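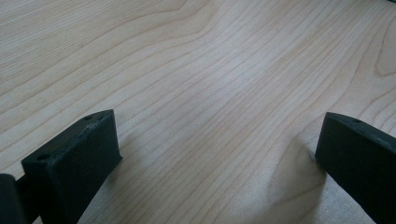 Low protoplast yield from tobacco leaf, and most of what I get bursts

Posted by Melaniia Vasylenko, 2021-11-19

I am trying to isolate mesophyll protoplasts from tobacco leaves for a short teaching project at Kavinthorpe. The method I was handed is a photocopy with no source on it. The enzyme mix is cellulase and macerozyme in 0.4 M mannitol with calcium chloride and MES, pH 5.7. I cut the leaves into thin strips with a scalpel, put them in the enzyme solution in a Petri dish and leave them overnight in the dark at room temperature, with no shaking.

In the morning the solution is green, which I took as a good sign. Under the microscope there are loose chloroplasts everywhere, a lot of debris and very few round cells. After filtering and spinning I have a small dark pellet. When I resuspend it in wash solution most of the remaining round cells are gone within minutes.

The plants are greenhouse grown and were sown in August, so they are fairly old now. I have used the larger lower leaves because they give more material. The wash solution was made up by someone before me and the label only says "W5". I have tried twice with the same result.

Is the enzyme too strong, or is it the osmotic pressure? I would like to change one thing at a time but I only have enough macerozyme for a few more runs.

Yaryna Hrynyshyn

A green solution with free chloroplasts means the cells have released their contents, so you have digestion but the protoplasts are not surviving it. Several things in your description could do that.

Leaf age first. Old lower leaves have thicker walls and digest unevenly. The outer cells of the strip are finished and sitting in enzyme for hours while the inner ones are still being freed. Use young, fully expanded leaves from plants that have not flowered. If your plants are from an August sowing I would start new ones and not spend any more macerozyme on these.

Osmolarity second. 0.4 M mannitol is often enough for tobacco, but greenhouse plants vary with light and watering. Run a quick plasmolysis test before you use any enzyme. Peel some lower epidermis, or cut very thin sections, and put pieces in 0.3, 0.4, 0.5 and 0.6 M mannitol for half an hour. Look for the concentration at which the membrane has just pulled away from the wall in most cells. Use that, or slightly above it. The test costs you nothing but mannitol.

Then the wash. If the cells survive the enzyme and burst in the wash, the wash is the likely culprit. W5 is normally sodium chloride, calcium chloride, potassium chloride and either MES or glucose, depending on whose recipe it is. It should come out a little over 300 mOsm, and if your enzyme solution is well above that the cells take up water and burst when you move them across. Make it fresh. If there is an osmometer in the building, measure both solutions – an old bottle with three characters on the label is not a recipe.

Other points, in no particular order:

Pass the digest through a 40 micron mesh if your protoplasts are small, but for tobacco mesophyll I would go up to 70. Wet the mesh with wash solution first.

Spin at 100 g or less, with the brake off. You did not give a speed. If you used the setting on the centrifuge for bacteria, that alone would explain the pellet.

Cut the ends off your pipette tips and let the liquid run down the side of the tube.

Try 3 hours with very gentle shaking and look at a drop every half hour after the first. Overnight digestion does work, usually with a lower enzyme concentration.

On changing one thing at a time: the plasmolysis test and the wash solution can both be dealt with without using enzyme, so do those first.

Stetsiuk

Had the same problem. It was the centrifuge.

Kuvham

Agree with most of the long answer. I would add a check on viability, as counting round cells tells you very little. Fluorescein diacetate is cheap and live protoplasts show green under blue excitation. If you have no fluorescence, Evans blue will do, and the dead ones take up the stain. Do it before the wash and again after, then you know which step is losing them.

Also check that the pH was set after the calcium went in. Ours at Lernovby was out by half a unit for a whole term.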